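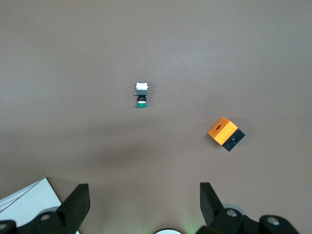 Rapport d'avancement, deuxième période
Atelier Ellis, tri et réemploi de petites pièces
Destinataire : fonds Bemis

1. Objet de la période

La subvention accordée par le fonds Bemis couvre l'inventaire, le tri et la remise en circulation des petites pièces électriques et mécaniques reçues par l'atelier. La première période avait servi à aménager le local et à vider les caisses les plus anciennes. La deuxième, qui se termine en juin, porte sur l'examen pièce par pièce et sur la rédaction des fiches.

2. Travail réalisé

Le stock de départ était estimé sur bordereau à 3000 pièces. À la fin de la période, 2000 sont passées sur la table d'examen et ont reçu un numéro. Le reste se trouve encore dans les bacs de réception, classé par provenance seulement.

Chaque pièce est posée sur un plan brun mat, sans motif, à distance des autres. Nous avons renoncé au plateau blanc du début, sur lequel les capuchons clairs se perdaient. Le bouton-poussoir à capuchon blanc est un bon exemple : bloc gris sous le capuchon, collerette noire striée, base arrondie vert sarcelle. Les quatre éléments sont notés séparément sur la fiche, de haut en bas, avec leur couleur. Cet ordre de lecture a été retenu pour tous les boutons et voyants, et les premières fiches, qui commençaient par la base, ont été reprises.

Les pièces en deux couleurs demandaient une règle différente. Le cube moitié orange, moitié noir a été enregistré comme un seul article, avec une ligne par moitié. Les ouvertures sont relevées face par face : un petit trou ovale sur le dessus de la partie orange, un trou rond en creux sur un côté de la partie noire. Avec l'ancienne fiche, il aurait été rangé sous « cube orange » ou « cube noir » selon la personne qui tenait la liste, et c'est ce qui s'était produit pour plusieurs pièces de la première période. Elles ont été retrouvées et corrigées.

3. Fiches et registre

Le registre Um est en service depuis le début de la période. Il comporte cinq champs obligatoires : numéro, forme générale, couleurs, ouvertures ou parties mobiles, emplacement. Un sixième champ, la fonction supposée, reste facultatif. Nous demandons de le laisser vide en cas de doute. Une fiche incomplète se complète facilement, alors qu'une fonction inscrite à tort est ensuite recopiée sur l'étiquette et sur le bon de sortie.

Les étiquettes papier prévues au budget tiennent mal sur les pièces de petite taille. Elles sont maintenant collées sur le sachet. Le surcoût des sachets a été compensé par la ligne étiquettes et ne modifie pas le total.

4. Rangement

Trois armoires sont montées et remplies. Les boutons, interrupteurs et voyants occupent la première, les cubes, blocs et entretoises la deuxième, les pièces non identifiées la troisième. Cette dernière est plus chargée que prévu. Une partie de son contenu pourra être reclassée quand les notices transmises par Ududside auront été dépouillées. Elles sont arrivées tard et dans le désordre, et leur lecture n'a pas commencé.

5. Difficultés

L'éclairage du poste d'examen a été repris. Les reflets gênaient la lecture des parties gris métallisé et des bords brillants. La lampe directe a été retirée au profit d'une lumière répartie sur toute la table, et les teintes se notent plus régulièrement.

Le rythme a baissé en milieu de période, pendant la reprise des anciennes fiches. Ce retard n'est pas entièrement rattrapé. Nous préférons le signaler dès maintenant, car il repousse la première sortie de pièces vers les ateliers partenaires.

6. Budget

Les dépenses suivent le plan annexé à la convention. Aucun transfert entre lignes n'est demandé en dehors de celui des sachets, déjà mentionné. Le relevé détaillé est joint séparément.

7. Période suivante

Sont prévus l'examen des pièces restantes, le dépouillement des notices Ududside, le reclassement de la troisième armoire et la préparation des premiers lots destinés au réemploi. La liste des lots sera envoyée au fonds avant leur départ, avec les numéros de registre correspondants.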